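The medicine drawer, then. Everyone's got one. Mine was a biscuit tin until it wouldn't shut, then two biscuit tins, then a shelf above the boiler where things went to go soft. So when Fionnuala Ó Ceallaigh offered me an afternoon at Jescombe, sorting tablets and bottles onto a big wooden table with people who like doing it, I said yes before she'd finished.

Her rule one. Everything out. Not half, everything. Bathroom, handbag, glovebox, the coat you wore in September. Lay it on a bare bit of table with space round each thing so you can pick it up and look at it properly. 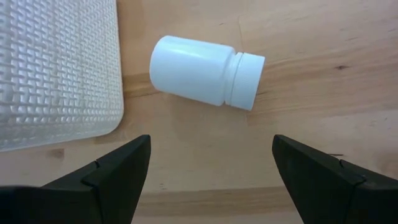

Rule two is harder. If you can't say what's in it, it doesn't go back. Fionnuala is fierce on this. No sniffing, no guessing, no "I think those were Dad's". Into a bag and off to the chemist, who will take them. Don't flush them. Higinio Ocampo, who keeps the keys at Jescombe and has four children, told me he took 50 odds and ends back in one go and felt a stone lighter.

Then containers, which is where people spend silly money. I have been that person. Lidded caddies, little drawers, a thing from Rolcombe with a combination lock I forgot by teatime. Fionnuala wants a plain basket with holes in the sides, so you can see when it's getting full and wipe it out in seconds. 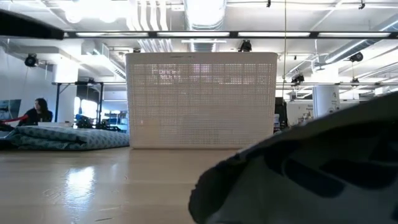 *White plastic, square holes, a solid rim to grab it by. The basket on the table at Jescombe.*

One basket per household, she says, and it lives high up, in a cupboard that shuts. Not the bathroom, too steamy. Not by the cooker. Veronica Pană disagreed about the one basket (she has a second for plasters and bandages) and there was a short, quite heated exchange about tweezers, which I didnt write down.

What I did write down: boxes stay boxes. I'm a terrible one for popping out the strips and binning the cardboard to save room. Don't. The box has the dose on it and the date, and the leaflet's inside, and at three in the morning with a hot child you want all of it. 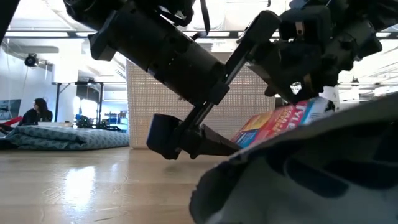 Stand them on end if they'll go, name facing up, so you read along the row like book spines. Painkillers together, tummy things together, hayfever at the back untill spring. Loose bottles at one end where they can't roll. Biljana Spahić writes the expiry month on the top in fat pen and I've stolen that.

Did mine that same evening. Kitchen table, kettle on, bag for the chemist filling up at a shaming rate. Kept eleven things. The biscuit tins have got biscuits in again.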